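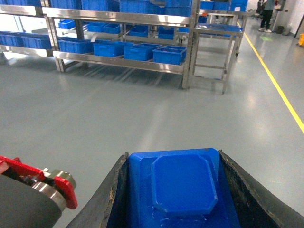
Two worn gripper fingers hold a blue plastic part, with racks of blue bins across the floor.

Can a robot hand really pick up anything?

Companies that sell robot hands love the word "anything." Be careful with that word. Your own hand can't pick up anything either. Try lifting one wet noodle with mittens on.

A robot hand is called a gripper. Lots of grippers have two fingers that squeeze together, like tongs. Look at the edges of the dark fingers in the photo. See the pale, scuffed bits? Grippers get worn, and the shiny ads don't show you that part.

At the Sumthorpe test shop, two grippers were tried on the same jobs. One is the Lakunero, which has flat pads. The other is the Perora, which has soft, bendy tips. The ad for the Perora says it can do 3,000 grabs without a miss. Maybe so! But what was it grabbing? If it was the same block in the same spot every time, that isn't very hard.

So the testers made it harder. Each gripper got 80 tries with 4 kinds of parts, and some parts were tipped over on purpose. The Perora dropped more of the heavy ones. The Lakunero squashed a thin cup 3 times. Which one is better? It depends what you need to pick up, and the ads skip that too.

Try it at home: Get kitchen tongs and a pair of chopsticks. Pick up a grape, a coin and a sock with each one. Do it ten times and write down every drop, even the embarrassing ones.

Next time you see a video of a robot doing something perfectly, ask how many tries it took. Ask who did the counting, too.

Next page: Neagu, the arm that moves too slowly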